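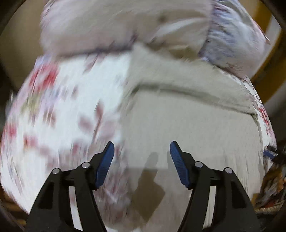
A mound of soft fabric, of the sort that makes up much of a household's weekly wash.

Household linen is the general name for the cloth goods that are used around a home, such as sheets, pillowcases, towels, tablecloths and napkins. The name goes back to the days when nearly all of these things were woven from flax, and it has hung on quite happily through the arrival of cotton, rayon and polyester, so that a person may keep a well-filled linen closet without owning a single thread of linen.

History

In farming districts the linen of a house was for a long time made at home, and a daughter might begin filling her chest years before she had any thought of marrying. The chest kept at the Gotberg farm museum is a lovely case, with 18 sheets still folded in it, each one marked in red cross-stitch with the initials of Hedvig Sjöberg, who wove them. Washing was done far less often than it is now. A large household might hold a "great wash" only two or three times a year, with the cloth soaked in lye made from wood ash, beaten, rinsed in a stream and spread on the grass to whiten – a job that could take the better part of a week and most of the neighbors besides.

Mill-made cotton changed all of this. It was cheaper and softer from the start, and it dried faster on the line. By the time the Flamthorpe mill put out its first printed catalog, a bride could order a full set of bedding by mail and have it hemmed for a small extra charge.

Care and storage
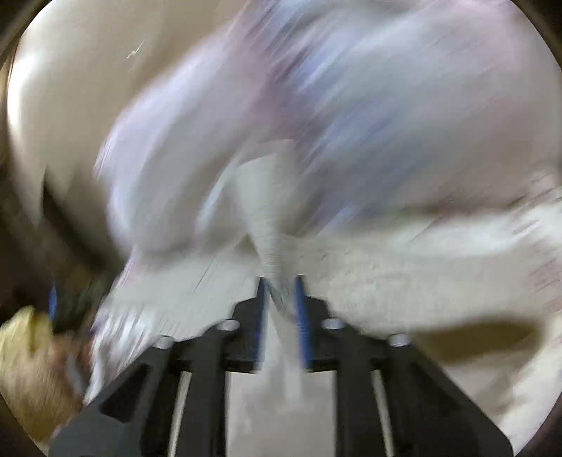
Most cotton and linen pieces can stand a warm wash and a good shake before drying, which loosens the creases and saves a fair amount of ironing later on. Older guides are wonderfully strict on these points. Beverley Tindall's Saturday Linens, a small book much loved by collectors, asks that sheets be folded by two people, aired overnight, and placed at the bottom of the pile so that every set gets its turn on the bed. Lavender bags and cedar blocks are still common in closets, though their scent fades and they need to be freshened now and then.

See also

Bleachfield
Dowry chest
Flax
Thread count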